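Section 4: Entering a match result

Plermont League Manager, fixtures secretary's guide
Last revised 2024-05-03

Read this section before the first whistle of the season. Most people read it after the second, when the table has their side bottom on goal difference and somebody's father is on the phone.

You will need: the signed team sheets from both sides, your club login, and the scorer's sheet. If the scorer's sheet has been used to keep the rain off a sandwich, copy it out again first. The program will not care, but you will.

4.1 Opening the fixture

1. Log in and choose Fixtures from the left-hand menu.
2. Pick the division, then the round. Rounds that have not been played are shown in grey.
3. Click the match. The home side is always on the left, even when both teams share a ground and have opinions on the matter.
4. Press Open result. The fixture is now locked to you, and the other club's secretary will see your name beside it until you save or close.

Note: If the fixture is locked by someone else, ring them. Aigars Siliņa at Gristholm once left a match open from one weekend to the next, and the only cure was a phone call.

4.2 Entering the score

1. Type the score for each quarter. The total fills itself in, and you cannot type over it.
2. If the match went to extra time, tick Extra time before you enter anything in the fifth box. Ticking it afterwards clears the box.
3. Check the total against the scorer's sheet. Where they differ, the referee's copy wins.
4. Press Save draft.

Caution: Save draft and Publish sit next to each other and are the same shade of blue. We have asked. Publish sends the result to both clubs, the league page and everyone who signed up for alerts.

4.3 Goals, assists and the people who want them

Open the Scorers tab and choose each player by shirt number. Names appear once the number is in. If a number brings up nothing, the player has not been registered, and you have a larger problem than this section can solve (see Section 7, Eligibility).

Assists are optional in junior divisions and compulsory in senior ones. A goal may carry one assist only. Where two players both claim it, the referee's copy wins again, and you may tell them so in whatever tone you like.

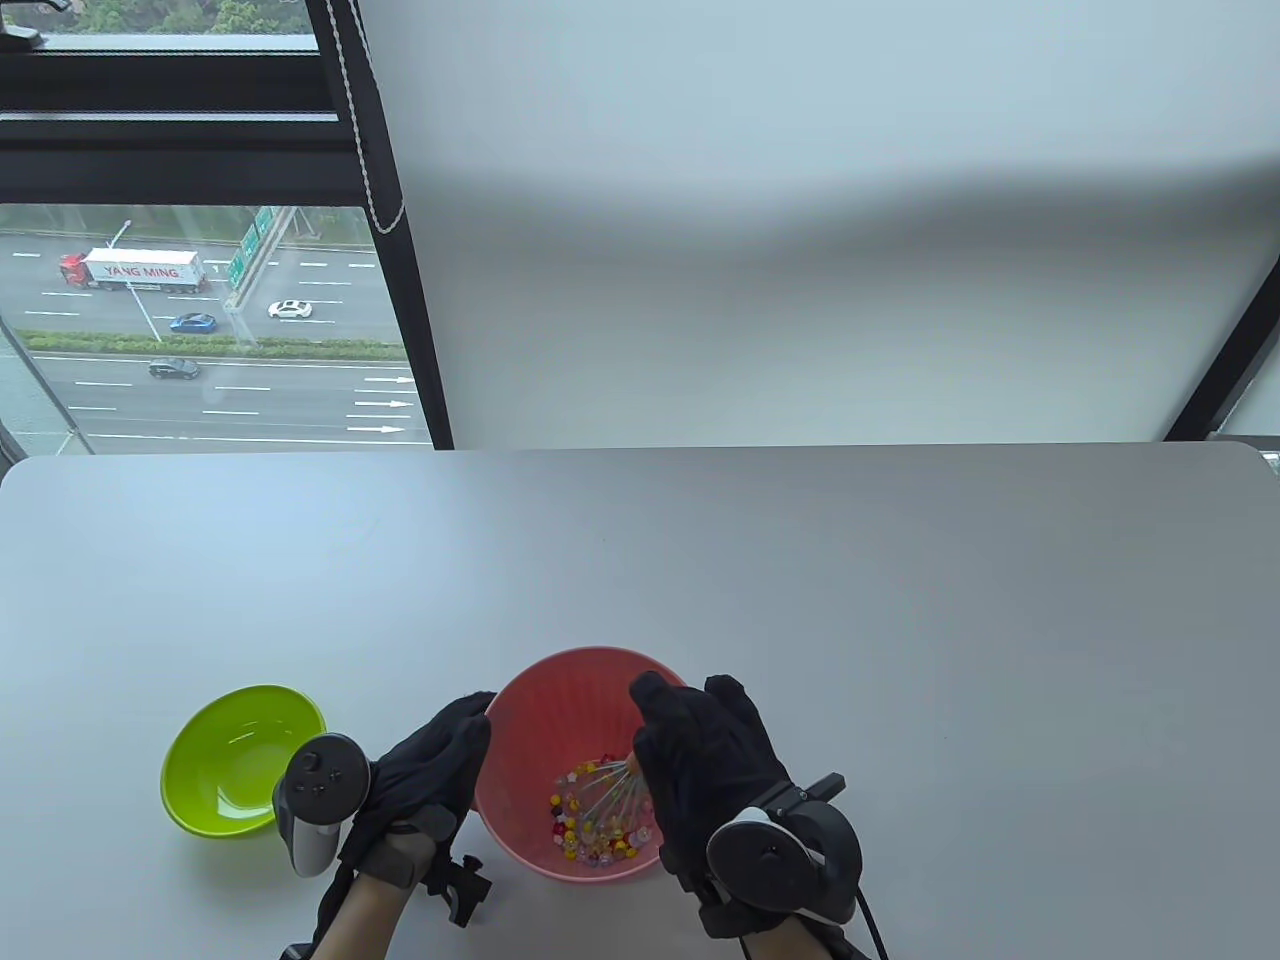

Green bowl, pink bowl, beads and a whisk.

1. Enter goals in the order they were scored if you have it. If you don't, tick Order unknown.
2. Enter own goals under the side that benefited, using the button marked OG. Do not invent a player called Own Goal. Ura did this in March and he finished the month as joint top scorer.
3. Enter goalkeeper saves as a single figure for the match. The field stops at 104, which ought to be enough for any keeper still speaking to the defence.

4.4 Cards and time penalties

1. Choose the player, then the type of card.
2. Enter the minute shown on the match clock, not the time of day.
3. For a time penalty, enter 2 for a minor and leave the reason blank. For anything longer, the reason must be filled in. "He knows what he did" is not accepted.

Note: A player with two major penalties in one match is suspended automatically. The suspension goes on when you publish, so a draft is the place to find out you have picked the wrong brother.

4.5 Publishing and putting it right

1. Look over the summary page - all of it, including the bit below the fold.
2. Press Publish, then Confirm.
3. To change a published result, press Request correction and say plainly what is wrong. Both secretaries have to agree before it goes through.
4. If they can't agree, the request goes to Piret Jankauskaitė at the league office. She will want the paper sheets, so keep them until the season closes.

Caution: Deleting a fixture does not correct it. It removes the match, the scorers and the points, and Sepp will then write to you.

Forfeits and abandoned matches are entered from a different screen and are covered in Section 5.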